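Tellik Chore Automation Working Group
Minutes of meeting, January 5, 2025

Chair: Kavinda Miah
Represented: Tellik, Proltidport, Barbu
Apologies: Skostton

1. Previous minutes

Accepted with one correction. Under item 4, "shelf clearing" should read "table clearing."

2. Container handling

K. Miah presented the current position on small-container work: bottles, cans and cups moved between a bin, a basket and a table. The demonstration set stands at 1513 episodes, all recorded with hand-held grippers. Transparent items remain the weakest class. Depth readings on clear glass are unreliable, and the policy falls back on the rim and any printing to find the body. Side grasps at mid-height are to be used as the reference grasp for bottles.
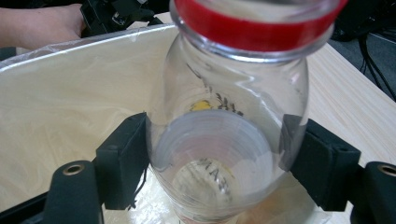
Reading time: 2 minutes

Proltidport asked whether the reference grasp holds for bottles with a wide shoulder. K. Miah replied that it does when both fingers meet the body below the shoulder. Higher grasps slipped in 7 trials on the arm and are no longer scored as valid.

Barbu noted that a lined bin is a separate difficulty. The liner moves when touched and can be picked up with the item. Agreed to log liner contact as its own fault code.

3. Basket packing

The task is to stand two drink containers upright in one small basket. A person with two grippers does this without trouble. The arm places the first item reliably and often tips it while placing the second.
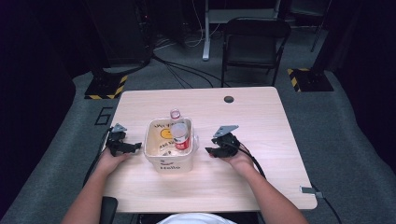

The proposed remedy is to steady the basket with one gripper while the other releases. Tellik supports this. Proltidport objected that it ties up both arms for a job a store clerk does one-handed while talking to a customer, and that cycle time is already the main complaint from shop-floor sites. The objection was recorded. Bimanual placing will be tested first, with the single-arm version kept as a baseline.

Barbu asked for the basket's printed sides to be varied in the next set. The present policy may be using the printing as a landmark. Agreed.

4. Table wiping and small debris

No progress on crumbs. The wrist view resolves specks on pale wood grain only at short range, and the detector confuses them with the grain itself. Finger shadows add false positives near the tips. Barbu will supply a second lighting setup. 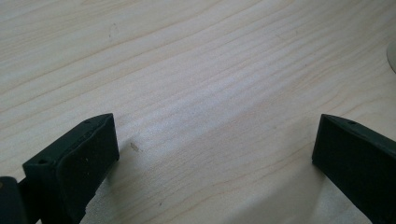
5. Readiness statement

The group was asked for a plain answer on whether the system can be offered for household or retail chores. Agreed wording: "Suitable for supervised trials with rigid, opaque containers. Not suitable for unattended use, glass, or surface cleaning." Proltidport wished to add "at reduced speed." Carried.

Skostton had asked in writing for a delivery date for basket packing. The chair declined to give one before the July review. 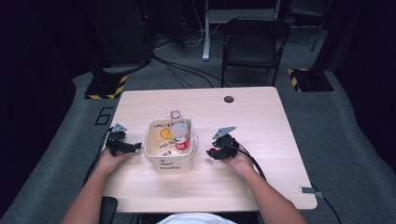
6. Actions

Tellik: bimanual placing test, with single-arm baseline.
Proltidport: cycle time figures from 2 retail sites.
Barbu: second lighting setup; replacement baskets with different printing.
K. Miah: liner contact fault code; reply to Skostton.

7. Any other business

None. Next meeting to be set by email.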